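Company > Who we are > About Lakmont

Search this site Enter keyword Go

About Lakmont

Lakmont is a textile care and garment repair company. We wash, press, mend and store clothing for private households and for small employers that issue workwear. The company was founded by Birsen Akgül and Yavuz Kahraman, who ran a pressing room together before they opened the first Lakmont counter on Asum Street. Akgül still heads operations. Kahraman is responsible for equipment and water treatment.

Work is organized in four stages: intake, cleaning, repair and return. At intake, each garment is checked for fiber content, trim, stains and open seams, and the findings are written on a ticket that stays with it until return. Garments without a care label go to Rūta Krūmiņa, our fiber technician, who tests a thread from an inside seam before a cleaning method is assigned.

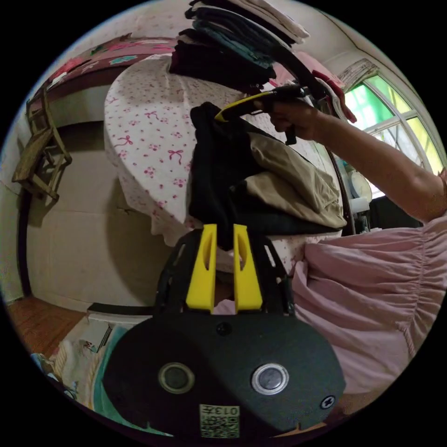

Color sorting is done by hand before any load is weighed. Dark dyes are the main source of transfer complaints in mixed loads, and black and navy are kept apart from light shades at every stage, including the walk to the machine. A bundle such as this one, with a beige or khaki piece folded over black and a fold of navy beneath, is split into two loads. The light piece is washed first. Dark garments are turned inside out and washed at low temperature with a detergent that contains no optical brightener. New dark items are washed alone the first time - customers are asked to mark them as new on the ticket.

The repair room is led by Firdevs Güler. It handles hems, zippers, linings, pocket bags and worn elbows. Seams are closed with thread matched to the fiber of the garment, and buttons are replaced as a full set when a single match cannot be found. The room completes 60 repairs a day at full staffing. Leather, fur and beaded work are not accepted.

Storage is offered by the season. The Bilgin building holds 700 garment boxes in a room kept dark and dry. Knitwear is stored flat, tailored pieces on shaped hangers. Boxes are opened and inspected each July.

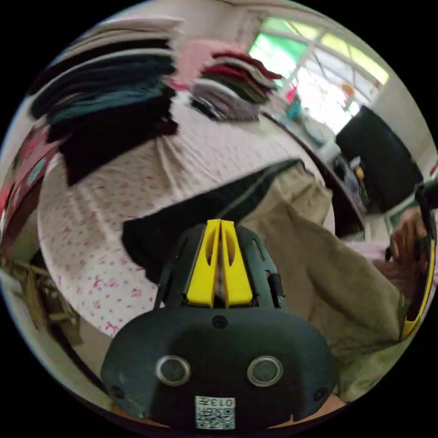 Black garment, folded, on a floral sheet.

Household customers may also book our wardrobe course, taught by Defne Dönmez. It covers folding, label reading, stain treatment and simple mending. Groups are limited to 10 people. Course notes are published under the Jadora name and can be collected at the counter.

All repairs are guaranteed for 100 days from return. Claims are made at the counter with the original ticket - a copy is accepted if the ticket number is legible. The current price list took effect on 10th March.

Shares 10
Comments 0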